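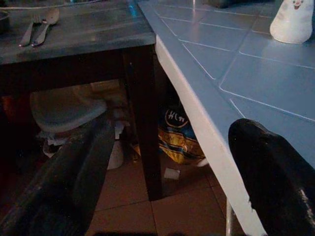 Tratemthorpe, 12/04/2020

Well, we've gone and done it, we've moved the whole collecting job out of the big workshop and into a proper lived-in room, with somebody's actual crockery and carrier bags under the table and all the rest of it. I've been wanting this for ages! Readers who have stuck with the Trestau project from the start will remember my moaning about how tidy our old examples were. One bench, one plain background, one cup. The model learned that bench beautifully and then fell to bits the moment you showed it a different one.

So now it's ordinary tables, ordinary cutlery, tiles on the floor, and a fair bit of stuff lying about that has no part in the task at all. I like the stuff. A fork and spoon side by side at an angle is a much better test than a fork laid out on its own like something in a museum, and if there's a cable running along the tabletop behind them, so much the better.

The way we work is simple enough. One of us drives the arms through a job from start to finish, the cameras and the joint positions are saved together, and that makes one example. Then we shift a few things and go again. We do 10 to a batch and then stop for tea (this is a firm rule, and I will defend it). After four batches you swap drivers, as everybody's hands get lazy and you start doing the same reach over and over, which the learning side picks up on straight away.

Mugs are the big thing this month.

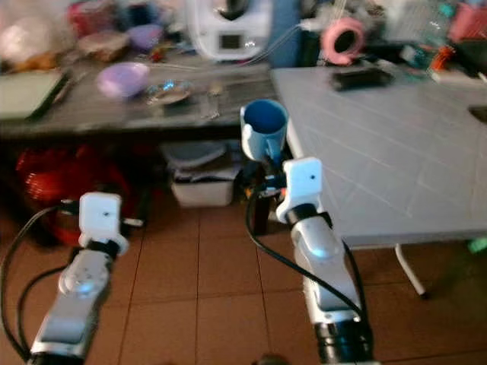 I'm fonder of them than I expected to be. There's a handle to think about, and you can go at it from the side or from the rim, and two drivers will hardly ever choose the same way. We used to tell people off for that. Now we keep the lot, provided the arm isn't jerking about, and we write down which sort of grip it was so Avis (our labelling tool, for the newcomers) can sort them later on.

Fumbles get kept too, in a folder of their own. If a driver misses, lets go and has another try, that's worth having, and I wish we'd saved more of them back in the Brouwer days instead of binning them all.

The target is 2,000 examples for this room before we pack up and find another one, hopefully by the end of May. The view from the wrist is darker than I'd like once you look down under the tables, so I'm going to try a lamp in the corner and see what that does to the next lot. If anyone has a spare one with a bendy neck, drop me a line, and I'll come and collect it.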